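Notes from Elemero, the college robotics club, November

Caught them at ten past four, half the team still in lab coats from chemistry. The club is called Elemero. No one can tell me why. "It was on the door when we got here," says the team captain, who is in her second year and has a bus at six, so we talk fast.

Elemero is building for the Gellska, a student contest where a two-handed robot has to pick things up off the floor, sort them and put them back down in one piece. Teams get 2 minutes a run. Last year the club came second from bottom. She brings this up before I can.

"We dropped everything. Everything! Our arm was fine, our grip was rubbish. It held a thing like you hold a hot potato."

So the summer went on hands. Fingers first, then the thumb, which the captain calls the whole job. The programmer, sat on the floor with a laptop on his knees, disagrees – he thinks the whole job is knowing when to stop closing.

"You tell a finger to shut and it shuts. Doesn't care what's in it," he says. "A sponge is easy. A box is easy. Then they give you something with a long leg and knobs on and there's no good place to grab it."

Awkward objects are worth most at the Gellska, 70 points against 2 for a plain block, and the club has gone after them from the start. Risky? "Yes," says the captain. "Blocks are boring though."

Practice is dull to watch, they warn me. Pick up, hold, set down, write the result in the book. Then again. They want 900 tries logged before the regional round at Phelan and have done 200 so far. The log is a paper one becuase the last spreadsheet got overwritten, and feelings are still a bit raw.

Money is the other thing. Tronum, a machine shop on the ring road, lets them use its offcuts and has a man who will look at a bent bracket on his lunch break. The rest comes from cake sales. "So many flapjacks," says the programmer. "I can't look at one."

I ask what a new member does in their first week. Sweeping up, mostly, and learning where the stop button is. Then they get to drive. The youngest in the club started in September and is already better than the captain at slow work near the floor – the captain says so herself, through her teeth.

"She doesn't rush it. I always rush. I see it's nearly there and I go for it and clonk."

And the taped areas? The programmer did those, and has redone them more than once. Shoes wreck it. He'd like paint, the college would not like paint, and that is where it has been stuck for a while.

We're nearly out of time. The captain is putting her coat on and talking about the part she still wants to change before Phelan, the handover from one hand to the other, where she reckons they lose most of there seconds. 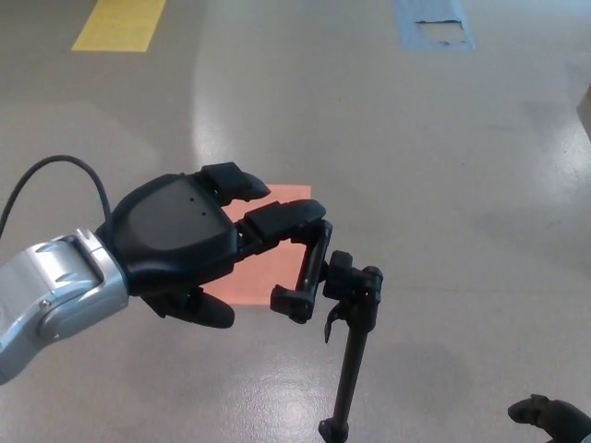
"Left hand's fine by itself, right hand's fine by itself," she says, one arm in a sleeve. "Put them together and they're like two people in a doorway." The programmer wants to slow both down and take the lost time somewhere else in the run. She wants one to wait. They'll try his way first, then hers, and whichever has the better page in the book goes to Phelan. Then she's off for the bus.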